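Grumthorpe linen swap returns to the Drala Rooms

September 29, 2018

The much-loved Grumthorpe linen swap is back at the Drala Rooms this autumn, and after the lovely turnout we had in March it has been given the whole of the ground floor, which ought to mean a bit more elbow room for everyone (and for all those pillowcases!).

The idea is as simple as ever. Bring along any clean sheets, tablecloths, napkins or tea towels you no longer use, and take home whatever catches your eye. Each household may bring up to 60 pieces, and entry is £3, with tea and a slice of something included. Anything left at the end goes to the Rashti night shelter, which is always glad of good cotton.

Please do fold everything before you arrive, as it makes the tables so much nicer to browse.

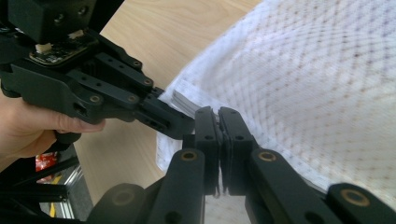

Getting there

The number 6 bus stops on Drinent Lane, right by the side door, and there is parking behind the library.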